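Urkis Wrist Recording Kit

Data collection hardware for two-finger grippers
Supplied by Serkside
Page last revised July 21, 2021

Overview
Specifications
In the box
Mounting
Ordering

Overview

The Urkis kit records manipulation examples from a camera fixed at the wrist of a robot arm. It is meant for labs and small workshops that train a policy from demonstrations and need the camera in the same position relative to the fingers for every episode. The bracket is keyed, so it can be taken off for cleaning and put back without a fresh calibration.

Each episode is saved as one file containing the video, the gripper opening, the arm pose and a text label entered by the operator. Files are written to the recorder first and copied to the host computer between episodes. A dropped network connection does not interrupt recording.

The kit does not include an arm, a gripper or training software.

View and framing

The standard bracket angles the camera down past the fingertips. On a compliant lattice gripper the closed fingers stay in the lower centre of the picture, with the work surface visible on both sides of them. The fingertips should remain in view through the whole range of travel. If they leave the picture when fully open, fit the long bracket.

Pale objects on pale surfaces are a common source of poor examples. Exposure is locked at the start of each episode and does not follow the arm as it moves over brighter or darker areas. Set it with the gripper above the object at working height, and check that the edge between object and surface can be made out on the monitor. A cream block on white marble, with the closed yellow fingers at its near corner, gives an idea of the contrast to check for.

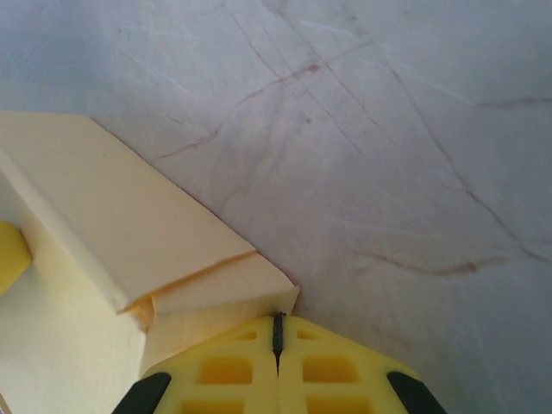
Specifications

Recorder storage: 28 hours of episodes at standard quality
Maximum episode length: 20 minutes
Camera inputs: 2 (wrist and optional overhead)
Mounting screws: 4, supplied
Housing: aluminium, grey
Operator controls: foot pedal, or keyboard on the host computer
Label entry: free text or fixed list
Clock: shared between camera, gripper and arm streams

Gripper opening is logged as a fraction of full travel. Raw encoder values can be stored alongside it if the gripper driver reports them. Lattice fingers bend under load, and the opening value does not account for that bend. Users who need finger deflection must estimate it from the video.

In the box

Wrist camera with fixed lens
Standard bracket and long bracket
Recorder and power supply
Foot pedal
Cable set with strain relief clips
Calibration card
Printed setup guide

Mounting

Power down the arm. Seat the bracket on the wrist flange with the key facing the gripper cable, then tighten the screws in a cross pattern. Route the camera cable along the outside of the wrist and leave a loop at the last joint. Turn the joint through its full range by hand, if the arm allows it, before applying power.

Run the calibration card once after first installation. Repeat if the bracket, lens or fingers are replaced.

Recording an episode

Press the pedal to start, and again to stop. A long press marks the episode as failed. Failed episodes are kept and tagged by default, and they can be filtered out at export. Start each episode from a slightly different arm position, and move the object between episodes. A set recorded from a single starting pose tends to produce a policy that works only from that pose.

Compatibility

Brackets are stocked for the Vidal and Stillilley wrist flanges. Drawings for other flanges are available on request. The revised Stillilley bracket, introduced in March, replaces the earlier part and uses the same screws.

Ordering

Kits are built to order. Delivery is about 4 weeks. For bracket drawings, replacement fingertip markers or a sample episode file, contact Hugo Pastor in technical sales and include the arm model and flange type.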